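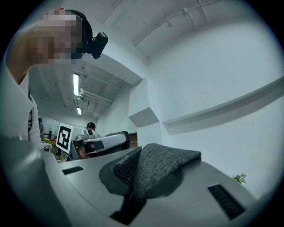
Friday, late

Long day on the hand-held grippers. We started at nine and by the time the lights went off in the back room we had 43 new episodes saved, which leaves the Stistetti set at 1,786. I had hoped to be past that by now, but two of the morning's batches had to be thrown out. The gripper had been closing before the recording began, so the first second of every run was missing. My own fault for changing the start button and not telling anyone.

The afternoon was better. We kept to one task, picking up the cloth and laying it flat, and swapped over every 12 runs. My wrist is sore. The gripper weighs very little when you first pick it up and a good deal more after an hour.

I am still not sure we vary things enough. Everyone reaches in from the right and everyone pauses at the same point before letting go. If the Hinds model learns anything from this week it will be that pause. On Monday I want to try starting from the left and moving the cloth to a different corner each time, even if it slows us down.

Tracking dropped twice after lunch, both times when the gripper was turned well away from the marker. I have put the times in the log. Emov say their new software copes with this, but they said so in June as well, and I would sooner print a second marker and see.

Checked 41 of the older episodes before going home. Most are fine. A few are labelled as finished when the cloth is plainly still bunched up, so I changed those and left a note. I don't want to go through the whole set by hand, but I may have to.

Nundier want the first part by the end of next week. Need to charge everything, clear the drive and find the other wrist strap. Home at half past eight, beans on toast, bed.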